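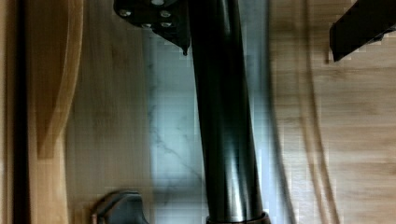
Is the Priline water filter subscription worth it?

pebblewash
May 2025
They want $9 a month and swear I'll save 800 bottles a year. I live alone. Who drinks that much?

tandem_oats
Same pitch I got in Vesenthorpe. The bottle number assumes you were buying bottled water for every glass. I wasn't. I was drinking from the tap.

gorse77
I've had it for 2 years and I like it. Tea tastes better and I quit scrubbing the kettle every week. Not everything is a scam.

tandem_oats
Did you try it against a plain pitcher? My Monti pitcher takes the chlorine taste out and nobody bills me monthly.
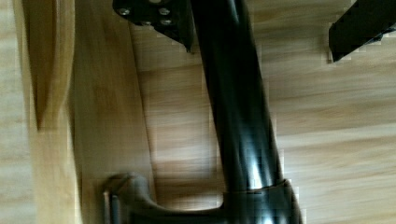 And "tastes better" is hard to judge when you know which glass is which. Have someone pour them for you.

gorse77
I did that last October with my sister. Picked the Priline both times.

pebblewash
Both times, so 2 glasses? I could do that with a coin.

kilnbrick
Get your city's water report first. Ours in Zornau is free online and the water was fine. If yours is fine too, you're paying for taste.

pebblewash
Found mine, reading it now. Not signing anything yet.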